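Chapter 2
Sorting Drink Containers at Home and at Work

Objectives. After completing this chapter, the student should be able to name the main kinds of drink containers, prepare each kind for collection, and set up a small sorting area that others can use without instruction.

Key terms: container stream, residue, carton, mixed load, deposit
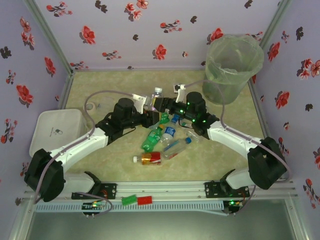
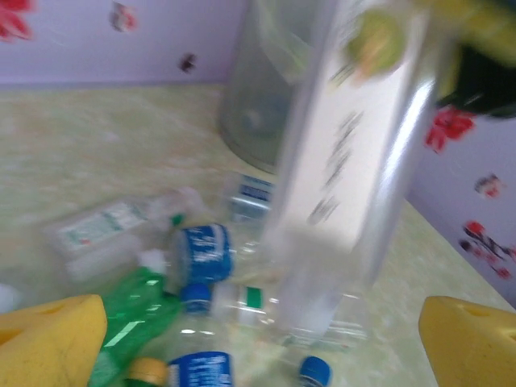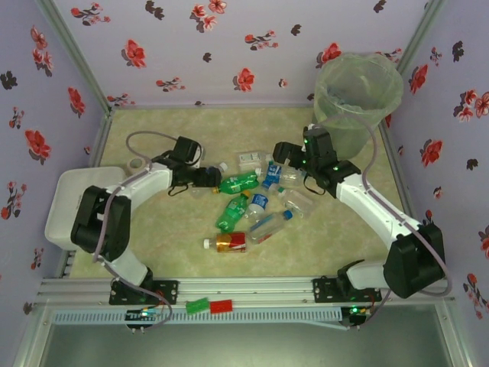
A drink container has a short working life. Once the drink is gone, the household or workplace must decide where the container goes, and that decision is often made in a few seconds beside a crowded bin. Local rules differ, but most of them begin with the material and only then consider shape, size, and color. A mixed load should therefore be spread on a flat surface before any sorting begins. In the pile lying on the mottled floor between flowered lavender walls, green bottles and clear ones lie together with a small white carton at the top edge, and the carton is the piece most easily missed. It belongs in a separate stream wherever cartons are collected apart from bottles. Labels and caps are dealt with after the containers have been divided.

The town of Stasteck, which is used as a case study throughout this unit, changed its collection rules in July. Residents had formerly placed all containers in one bag. Under the new rules each household received 2 bins, and the Drivine depot accepted cartons on a separate shelf. A class exercise based on the Stasteck rules appears on page 30.

2.1 Preparing the Container

Empty the container fully. Rinse it with a small amount of cold water and let it drain. Residue left inside attracts insects and may spoil paper stored nearby. Follow the local rule on caps; in Stasteck they are screwed back on, while in neighboring Lakeo they are collected separately. Do not place one container inside another.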